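4.3 夜間滞在規制条例の運用と一時宿泊枠の関係

本節では、モストポート市における公共空間の夜間滞在規制条例を取り上げ、その運用が市内の一時宿泊枠の供給量とどのように結びついていたかを検討する。資料は、市議会の議事録、条例の施行規則、および警察と福祉部門がそれぞれ作成した月次報告である。聞き取り調査の結果は第5章で扱う。

条例は、公園、河川敷、市営駐車場での夜間の滞在を禁じ、車両内での就寝も対象に含めている。ただし施行規則第2条により、警告を受けた者に対して利用可能な宿泊先を案内できない場合、退去命令は出せない。したがって、条例の効力は宿泊枠の空き状況に左右される。隣接するパーコム市の条例にはこの留保がなく、禁止区域を中心市街地に限定する方式をとっている。両市の条文を比べると、モストポート市は対象区域が広い一方、執行の要件が厳しい。

月次報告によれば、施行後1年間に記録された警告は1352件であった。同じ期間の宿泊枠は、開始時点で400床、マリノ地区の旧倉庫を転用した施設の開設後は500床である。増床は5月に行われた。増床前の月には、警告の大半が案内先なしとして処理され、退去命令には至っていない。増床後は案内ありの割合が上がったが、単身の成人男性を受け入れる床はすぐに埋まり、夫婦や犬を連れた者、夜勤のある者については案内先なしの記録が続いた。床数の総計だけでは執行の可否を説明できず、入所条件の違いを考慮する必要がある。

なお、警告件数は延べ数であり、同一人物への複数回の警告を含む。実人数は報告に記載されていない。また、河川敷については巡回の頻度が地区ごとに異なり、件数の地域差をそのまま滞在者数の差とみなすことはできない。

議会審議では、条例の目的をめぐって二つの立場がみられた。一つは、公園と駐車場の利用環境の回復を主な目的とし、宿泊枠の整備は別の予算で進めればよいとする立場である。もう一つは、宿泊枠の整備を条例の前提とみなし、整備が終わるまで施行を延期すべきだとする立場である。採択された条文は前者の区域規定と後者の執行要件を併せ持っており、この折衷が運用上の負担を現場に移した。警察の担当者は夜間に空床を確認しなければならず、施設側は問い合わせのたびに利用者名簿を照合することになった。

空床情報の共有には、市が委託したクロルテル社の照会システムが用いられている。システムは各施設の受付端末から入力された空床数を集約し、巡回中の職員に表示する。導入当初は更新が1日2回に限られ、案内を受けた者が施設に着いた時点で満床となっている事例が福祉部門の報告に挙げられている。その後、更新は入退所のたびに行う方式へ改められた。端末は市の各部署で使われていた据置型のものを再利用しており、費用は備品費から支出された。保守費の負担区分は、2024年2月24日の時点でも警察と福祉部門の間で合意されていない。

以上の経過から、本稿では条例の執行件数を政策効果の指標としては用いず、案内ありと案内なしの比率を施設の入所条件別に分けて分析する。デスクトップ型計算機の内部を図6に示す。

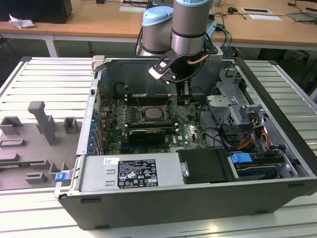

図6 側板を外したデスクトップ型計算機の内部(Dellのロゴのある基板)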